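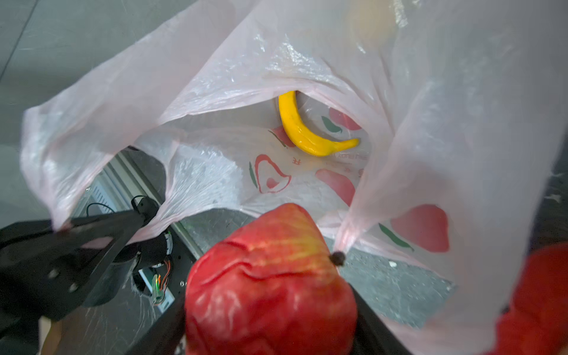
## 발표 메모: 레비바드(Levivard) 셀, 그리퍼 손보기

(인사 짧게. 물 한 모금 마시고 시작하기)

- 점심 드시고 졸리실 텐데도 이렇게 와 주셔서 정말 고맙습니다. 오늘은 거창한 얘기 말고, 제가 매일 닦고 조이는 셀 얘기를 좀 길게 해 보려고요.
- 과일 모형을 비닐봉투에 담는 작업은 보기엔 참 쉬워 보이죠. 그런데 얇은 비닐은 주름이 지고 빛이 번들거려서, 손목 카메라 설정에 은근히 손이 많이 갑니다. 저희는 렌즈부터 닦고, 그다음에 노출을 맞춥니다.
- 손가락 판의 나사는 2,000회마다 다시 조입니다. 11월에는 779회 만에 하나가 풀려서 제나시 찰라 씨와 저녁 늦게까지 붙잡고 있었어요. (여기서 잠깐 웃어도 됨)
- 케이블은 손목을 끝까지 돌려 보고 여유를 확인한 다음에 묶어 주세요. 가만히 서 있을 때만 보고 묶으면 나중에 꼭 당깁니다!
- 점검표는 에예루살렘 에지구 씨가 만든 걸 씁니다. 다 도는 데 거의 71분이 걸리는데, 저는 그 시간이 꽤 좋더라고요.
- (시간 남으면) 예비 손가락 두 개를 어디에 보관하는지도 말씀드리기. 그다음 질문 받기.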